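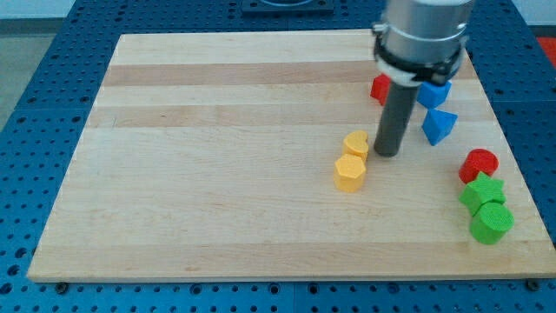

## Meine Notizen ziehen um

So, ich hab's getan. Nach Jahren mit Gruris sind meine Notizen jetzt bei Fluvari, und ich sitze hier mit kaltem Kaffee und bin ziemlich zufrieden. Na ja, meistens.

Angefangen hat alles mit einer Mail von Roswitha Aigner, mit der ich früher zusammen im Büro saß. Sie schrieb nur: »Schau dir mal Fluvari an, das kann Markdown und läuft auf deinem eigenen Server.« Mehr brauchte es bei mir nicht. Am selben Abend lief die Testinstallation auf dem kleinen Rechner im Flur — und um halb zwei war ich immer noch wach.

Der Export aus Gruris ist leider eine Zumutung. Man bekommt ein Zip mit 2.313 Dateien, alle mit kryptischen Namen, und die Schlagwörter stecken in einer separaten JSON-Datei. Fluvari hat zwar einen Importer, aber der hat bei mir die Umlaute zerlegt (»Gemüsesuppe« hieß plötzlich »Gem?suppe«, mit verschlucktem Buchstaben obendrein). Erst als ich die JSON-Datei vorher sauber in UTF-8 gespeichert habe, ging es. Falls ihr also vor demselben Problem steht: erst umwandeln, dann importieren!

Bei 415 Notizen fehlten danach trotzdem die Anhänge. Die hab ich über zwei Wochenenden von Hand nachgezogen und dabei gleich ordentlich ausgemistet. Wer braucht schon drei Packlisten für denselben Campingurlaub?

### Was mir gefällt

Die Suche! Sie ist so viel schneller als vorher, auch in PDFs. Und der Sync aufs Handy läuft im Hintergrund, ohne dass ich die App ständig öffnen muss. Verlinkte Notizen kannte ich von Gruris gar nicht, inzwischen verknüpfe ich alles mit allem, Rezepte mit Einkaufslisten, Reisepläne mit Buchungen.

### Was mich nervt

Die Android-App vergisst nach jedem Update meine Sortierung. Tabellen auf dem Handy bearbeiten könnt ihr vergessen. Und geteilte Notizbücher funktionieren nur, wenn beide ein Konto auf demselben Server haben. Meine Schwägerin Dagmar Kollár hat jetzt also eins bei mir und fragt seitdem bei jedem Ladebalken, ob »mein Internet« kaputt ist.

Gruris lasse ich bis Juli noch parallel laufen, dann kündige ich das Abo. Bis dahin will ich das Backup im Griff haben, im Moment ist das ein Cronjob mit rsync und viel Hoffnung. Wenn jemand von euch Fluvari mit einer externen Datenbank betreibt, schreibt mir bitte, wie ihr die sichert.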